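Claims and Evidence in Online Supplement Advertising: Student Project Report

Abstract

This report presents a project completed for the course in Consumer Health Communication. The project examined how online sellers of fiber-based appetite supplements describe their products, and whether an ordinary shopper can trace those descriptions to a published study. The work covered 5 retail sites and ended in June. It does not assess whether any supplement is safe or effective, and nothing in it should be read as medical advice.

1. Background

Fiber supplements sold for weight control usually contain glucomannan, psyllium or a blend of the two. In the United States, dietary supplements do not need approval for effectiveness before they are sold. Sellers may describe how an ingredient affects the structure or function of the body, but they may not claim to treat or cure a disease. The line between these kinds of statement is often hard for a shopper to see, particularly when both appear beside customer reviews and star ratings.

The project team was asked to choose a narrow part of this market. Capsules and powders were included. Meal replacement shakes were left out, as were products sold only by prescription.

2. Method

Each product page was saved in full and read by two team members working separately. Every sentence that promised a result was copied into a shared worksheet and placed in one of three groups: a claim with a named study, a claim with a general reference to research, or a claim with no support. Where the two readers disagreed, the sentence was discussed at the Friday meeting and the final decision was entered with a short note.
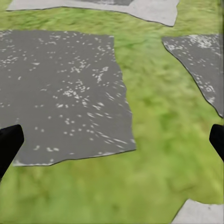
By Subira Masanja and Tatu Makori
Project Reports | Consumer Health Communication

Customer reviews were not coded. The team read them for background only, as there was no way to confirm that the reviewers had bought the product.

3. Findings

The worksheet held 800 sentences when collection closed. The largest group was claims with no support. General references to research came second, most often in the form "clinically studied ingredients," with no title, author or journal given. Only 9 sentences named a study that a reader could look up, and 2 of those studies had tested a different dose from the one printed on the label.

Wording also changed between sections of the same page. A cautious statement near the ingredient list -- "may support a feeling of fullness" -- often became a firm promise in the banner or the checkout window.

We use cookies to improve your reading experience. By continuing to browse, you accept our cookie policy. Accept | Manage settings

4. Limitations

The sample was small and was limited to pages in English. Product pages are revised often, and the saved copies may no longer match what is online. The readers were not blind to brand names, which may have affected some decisions -- chiefly those involving general references to research.

5. Recommendations

The team recommends that the course library guide include a short page on how to look up a cited study and compare its dose with a product label. A later group could repeat the coding on social media advertisements using the same worksheet.

Acknowledgments

The authors thank Eirlys Bevan for supervising the project and Obadia Kashindye for checking the worksheet entries against the saved pages.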